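Visit to the Tratosberg shared workshop, open evening

Tratosberg opened its doors to visitors on Wed 10 July, and I went along with two people from our own group. We are planning a similar build in a garage and wanted to see how others have set theirs up. The workshop is on the ground floor of the old Echevarría print building, behind the loading dock. Parking is on the street and fills up early.

The first room is the general shop: drill press, band saw, a long bench with vises, shelves of member boxes. We were walked through it quickly. The members know what most people come for these days, and they had put the signs up to match.

The robot build is in the second room. Endang Pelupessy started it and still does most of the wiring. The project goes by Nusside, after the street she lived on when she drew the first version. The plan is a pair of arms that can handle small things on a table, taught by a person doing the same job first with hand-held grippers. The arms are not finished. The grippers are, and that is where the group spends its evenings.

Endang said they went through 4 versions of the handle. The early ones were comfortable for a few minutes and then hurt the wrist. The current one is held in a closed fist and comes in a pair, one for each hand. Cables were the other long job. They tried running on batteries and gave up on it, so for now the grippers stay wired and you learn to work with a cord at your hand.

The table got more attention than I expected. They work on a big, pale board with a matte surface, laid over a wooden base. The table under it has aluminum rails down both sides. Endang likes the board because it can be lifted off and swapped when a job calls for something else. We asked where the rails came from and were told Covgate, a surplus dealer across town that sells by weight. I wrote that down.

Small objects make up most of the practice jobs. A ball is one of the harder ones. It has no flat side to take hold of, and if one jaw touches before the other it rolls off. Most people start with the left hand or the right and leave the other gripper open until it is needed.
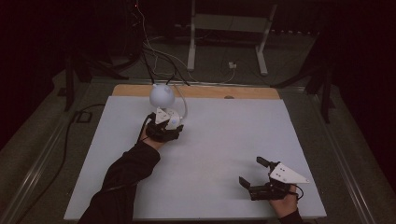
Trying it yourself

Visitors could sign up for a turn, and I got one near the end. The grippers are lighter than they look, but my aim was poor. I closed too early on almost every try and pushed things away from me. One of my companions did much better — she plays cello, and said the grip was close to something she already knew.

Costs and membership

Membership is 100 a quarter, with a lower rate for students. Robot evenings are included, but you need the bench safety session first. There are 6 places in the build group and all are taken until September. Endang keeps a waiting list by the door.

We left with a page of notes and a parts list. Our own table will be smaller, and we have already agreed to do the handles before the arms.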